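Search this site Go
2024-04-21 — by Noémi Pap

Pliltley kitchen cell, pre-run safety check. Two-arm unit, chores list B (cutlery, bowls, mugs). Second sign-off: Valdemar Sveinbjörnsson.

1. E-stop reachable from both sides — OK. Tested 10 times, no misses.
2. Speed cap at 50 percent — OK. Leave it there until September review.
3. Floor tiles under the base — OK, no rocking.
4. Counter load — COMMENT. Too much on it for a first run. Fine for a person, but the planner wants space between things. Glass jar at the back stays out of the task. 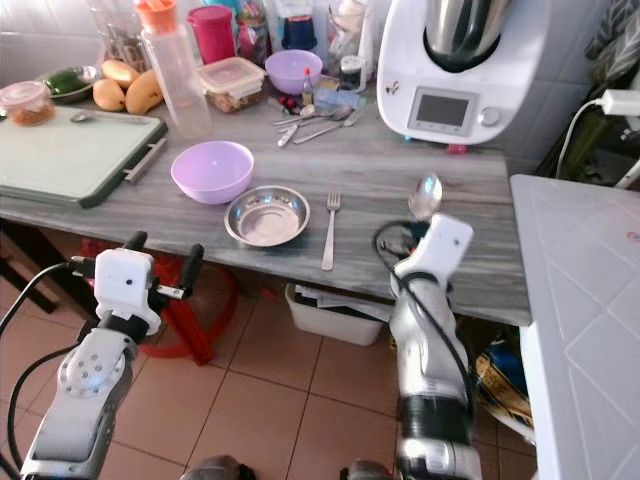 Item 5: spoon in right gripper, bowls and fork along the front of the counter.

5. Grip on thin metal — PASS w/ comment. Spoons ok. Forks flat on the counter still a fail most days, fingers cant get under. Dénes wants softer pads, I want a lip on the tray.
6. Knife — NOT CLEARED. Move it off before any run with people near. Not negotiable.
7. Cable slack at wrists — OK, recheck after every 42 cycles.

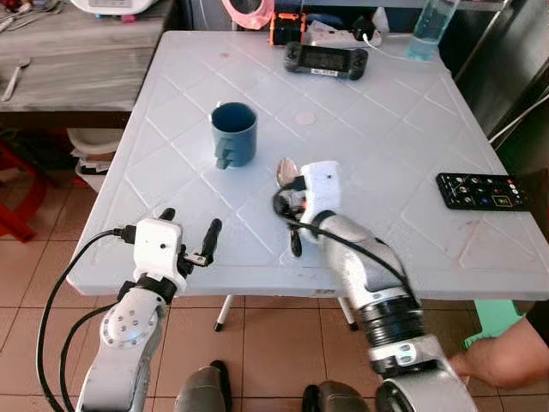 8. Mug by the handle — not cleared for liquids. Empty only. Table is light plastic so a hard push could shift it, go slow on approach.
9. Hands clear of arms before enabling motion — read it out loud, every time. Dorottya to re-breif the evening crew.
10. Power strip — keep mug work well forward of it. No water jobs on this table, period.

Can it do the chores yet? Some. Puts away a spoon slower than my kid does. Wouldn't leave it alone with the dishes — ask me again after 100 clean runs.

Open: 4, 6, 8.

Last updated 2 days after check, G. Boros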